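Etilau bench arm kits – buying FAQ
Updated 4th July. Questions not covered go to Aisyah Harahap in purchasing.

Who can order one?
Any lab or teaching group with a cost code. No code, no order, sorry. Shared codes fine if both groups sign.

What's in the base kit?
Arm, two-finger gripper, wrist camera, controller, power supply. Table not included. Laptop not included either, people keep asking.

How much bench space?
Allow 62 inches of clear bench per station. Less than that and the Ornness guard panels won't close. Measure before you order – returns on panels are a pain.

What about spare fingers?
Budget for 2 sets per arm in the first year. Order them with the kit, seperate shipping costs extra. Part number 632 on the Halim price list.

Lead time?
Almost 8 weeks for the arm. Fingers and cables come quicker. If you need it running by the end of August, get the form in now.

Do we have to buy the Zitel service plan?
No. First year is covered for faults. Crashes into the bench are not faults. Groups with new students usually take the plan, up to you.

Can we get a quote without commiting?
Yes. Good for 30 days. Ask for it in writing, phone quotes don't count.

Do we need special test objects?
Not to start with. Plain rectangular blocks in a few colors will do for pick and place, and scuffed ones are fine. Small enough for the fingers to close on, plus some bigger ones to work around. Put them under supplies, not equipment.
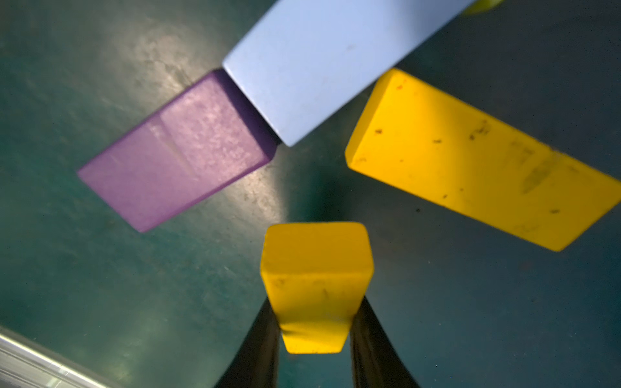

Which budget line for the table?
Furniture. Yes, even if it's bolted to the arm. Rails and brackets go under equipment with the kit.

Can we add a second arm later?
Yes, same controller runs both. Get the wider bench now if you think you might.

Where do I send the form?
Purchasing inbox, "arm kit" in the subject. Attach the bench measurements.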